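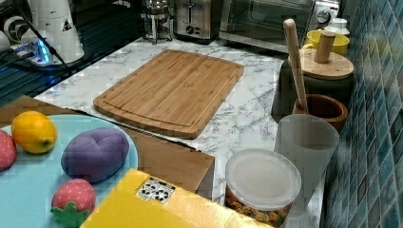 Arm stops with a force fault when putting soft items on the chopping board

Posted in: Home and bench robots > Faults and safety

I have a Jarnora arm at the kitchen counter, running a pick and place routine. It should lift each toy food item off the blue plate, carry it to the chopping board and let go. The lemon is fine. The purple plush bun and the strawberries are not. The arm goes down to the board, keeps pushing after the item is already touching the wood, then stops with a force fault and stays there, still gripping. I have to hit the stop button and free it by hand.

The routine has done 3,727 cycles according to the counter in the software, and the fault only began in May, after I took the arm off its mount to clean underneath. I have lowered the speed and swapped the finger pads. No change. The worktop is hard and I am worried about cracking something, or catching my hand when I free it.
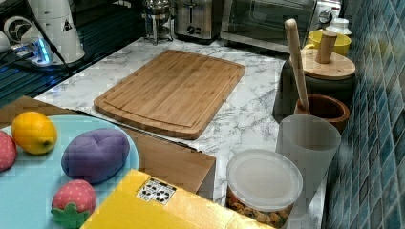 2 replies

Laitinen_bench

Stop running it until you have checked the height. If you took the arm off the mount, the saved board height is probably wrong now, even if it looks level. A hard item can slip up between the fingers a little and hide the error. A soft one squashes, and the force builds until the limit trips.

What I would do:

Switch off, refit the mount and tighten the bolts evenly.

Run the base calibration again with nothing in the gripper.

Teach the board height at all four corners. Your board sits at an angle to the worktop edge, so one point in the middle is not enough. Teach it on the flat wood and keep away from the groove, or you will store a height that is too low.

Set the release height 5 mm higher for the plush items. They can drop that far without harm.

Check the force limit last. Mine had gone back to 700 after a reset and I now keep it at 100 for soft things. Those are the raw numbers on my settings page – yours may use a different scale, so don't just copy them.

On freeing it by hand: use the stop button first, every time, and wait for the brakes to click before you put your fingers near the gripper. If it is paused on a fault it can still move when the fault clears. I would also shift the mortar further back, as that long handle leans out over the counter and the elbow could catch it.

nalitbridge2

Had something like this on a Narano. Turned it off and on and it went away for a bit, then came back. Never found out why. Maybe try a different board?

Original poster, update

It was the height. One mount bolt was not fully down and the base was tilted slightly towards the board. I tightened it, calibrated again and taught the corners as described. The bun and both strawberries now go down without a fault. I have left the speed low for now. The force limit had not changed, so I have left that alone as well.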